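Porkar two-finger gripper kit: a few months on the bench
Posted in November by the bench page editor
Last updated: Sunday

I've had the Porkar kit bolted up in my workshop in Ciltley long enough now that I've stopped being polite to it, so it's probably time to write something down. I paid for mine (400 for the gripper, the wrist camera and the mounting bits), and Privby, who sell it, haven't sent me so much as a sticker.

First thing, the fingers. They're big flat black plates that narrow toward the tips, and I'll admit I thought they looked clunky when I opened the box. I've come around! They're stiff, they don't flex when you lean on something, and the screws have stayed put, which is more than I can say for the Valcárcel set I had on before. That one worked its fasteners out every 20 hours or so and drove me up the wall. 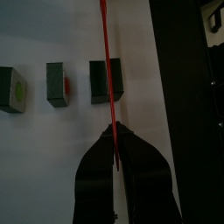 The wrist camera is the bit I'd buy again on its own. It sits low enough that you always get the fingertips in view, so when you're lining up on something small you can judge the gap by eye and nudge from there. Colour is decent too. I do a lot of work with dark blocks that have coloured buttons on them, and red and lime green both come through fine, even when you're coming at a button from a rotten angle and only getting a sliver of it.

What I don't love is how it handles uneven light. My bench gets cool light from one side and warm from the other, and the white balance splits the difference badly. A white tabletop goes bluish at one end and beige at the other. You can lock the balance in the software, but the setting is buried 2 menus down and it forgets itself after a restart. Privby tell me a fix is coming. They told me that in winter as well. 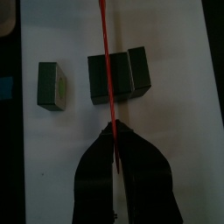 Setup took me an afternoon, mostly because the manual has the cable routing back to front. Run the camera lead down the outside of the wrist, leave yourself a good loop of slack, and ignore page 7 completely. After that it's plug in, home the fingers, and away you go.

Would I recommend it? For a small bench and light objects, yeah, easily. If you're lifting anything with real weight, spend more. Spare finger plates are sold in pairs only, by the way, so don't ding just one like I did.

Comments

benchrat: Thanks for the page 7 tip, I'd routed mine exactly as printed and the lead was pinching every time the wrist turned.

southshed: Does the camera mount fit the older Porkar wrist? Mine has the narrower bolt pattern and Privby haven't answered my email.

tinny_k: @southshed it does with the adapter ring, but you'll lose a bit of finger clearance. Mine's been fine.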